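Keeping White Surfaces White
Household Notes, updated 21/08/2022

White tables, painted shelves and pale countertops show everything. Most of the damage I see on them comes from cleaning that was too harsh, and once the shine is gone the surface picks up dirt faster than before. The routine below is the one I use at home.

Daily wipe

Use a damp cloth and nothing else. Wring it out until it no longer drips, wipe in straight lines, then go over the surface with a dry cloth. If there are crumbs or grit, brush them off first. Grit under a wet cloth scratches.

Greasy marks

Put a few drops of dish soap in a bowl of warm water. Wipe, rinse the cloth, wipe again with plain water and dry. Soap left behind turns into a dull film that people often take for wear. If your table already looks cloudy, try two plain water rinses before you buy any polish. 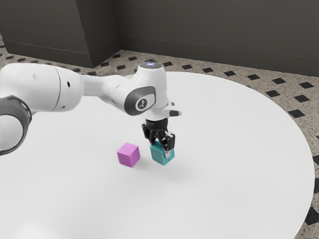
A round white table with two colored blocks on top.

Ink, crayon and marker

Start with the mildest thing. Crayon usually comes up with dish soap and a soft cloth. For ballpoint, dab with a cotton swab and a little rubbing alcohol, working from the outside of the mark toward the middle. Test it first on the underside. Alcohol will soften some paints and most shellac, and you want to find that out where it doesn't show.

Melamine sponges work, but they are a fine abrasive. On a gloss finish they leave a flat patch that catches the light. I keep them for door frames and baseboards.

Yellowing

Sunlight and cigarette smoke are the usual causes. Smoke film will wash off with warm water and a spoonful of washing soda — wear gloves, and keep it away from bare aluminum. Yellowing from the sun is in the finish itself and no cleaner will lift it. Repaint, or turn the piece so the worst side faces the wall.

Vesela Đorđević wrote in to ask about old oil-based enamel that went yellow in a dark hallway. That is normal for oil paint kept out of the light. Switch to a water-based enamel next time, after a light sanding and a coat of bonding primer.

Colored things on white

Dyed paper, cheap placemats and some rubber feet can leave a stain if they sit in one place for weeks, especially if anything gets spilled underneath. Put felt pads under lamps and vases and move them when you dust. Painted wooden toys should be fully cured before they go on a light surface. A month is safe for most enamels.

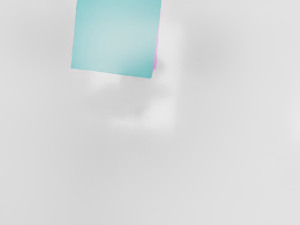

Teal is one of the easier colors to live with next to white.

Touching up chips

Clean the chip, let it dry overnight, and sand the edge lightly with 1000 grit paper. Fill with two thin coats of matching paint, using a toothpick. Leave a day between coats. White paints vary a great deal, so take a drawer or a loose shelf to the store with you.

Don't set anything heavy on the repair for a week. I did mine last November in a cold garage and it was still soft after four days, so allow longer in winter.

Next page: getting candle wax out of a tablecloth.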